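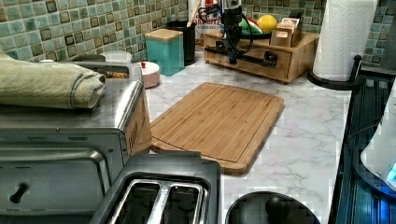 Zultness Counter Chores, data card

Maintained by Joyce Makori and Bakari Nyamweya, Pramden
Version 2, August

Summary
2,000 teleoperated episodes of kitchen counter work, covering 9 chores. The set was built to test whether a policy trained on ordinary clutter can put a counter in order without help. At present it cannot do so reliably. Short moves onto a board or plate are usable; towel folding and anything involving a lid are not.

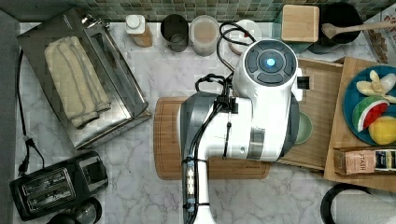

Counter workspace from overhead, with arm, cutting board and toy fruit on a plate.

Contents
episodes/ joint states and video, one folder per episode
labels.csv chore name, operator, outcome
splits/ train and test, divided by operator

Outcome labels
done, partial, abandoned. A chore finished after a regrasp is labeled done. Version 1 labeled it partial, so scores from the two versions should not be compared.

Known gaps
No running water, no heat, no real food handling. Night lighting is underrepresented.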